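Two-View Grasp Labeling

Two-view grasp labeling is a way of teaching a robot to pick things up using one camera up at the head and another down at the wrist. I've worked with it long enough to have opinions, so bear with me! The version in this article comes from the Pruvo project at the Trekesberg lab and was written up on Jan 12, 2025.

How it works

A person steers the robot through a task, and both views get saved along with the joint positions. Afterward somebody goes through and tags the moments that matter: reach, grip, lift, let go. The head view is great for telling where the arms are. The wrist view is murkier — things get very close and very blurry — but it catches contact in a way the head view can't.

What we found

We trained on 2242 tagged clips and held back 146 for testing. With both views the labels lined up better at the moment of grip, especially for dark, shiny parts (my least favorite kind). Lifting barely changed, which surprised me a little. The Skondolton group got much the same result in April, with a different arm and six kinds of parts.

The head view, from work with molded parts at the yellow table, and then a wrist view, with a gripper finger up against clear plastic:

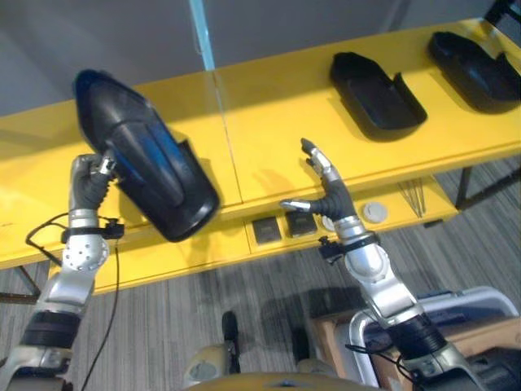
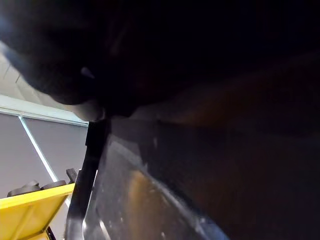 Known problems

Clear plastic is still a pain, and so is anything big enough to block the wrist camera. Araya, our tagging tool, lets you mark a moment "unsure" in one view and trust the other, but two people tagging the same clip will still disagree about when a grip starts. I usually go with the later mark.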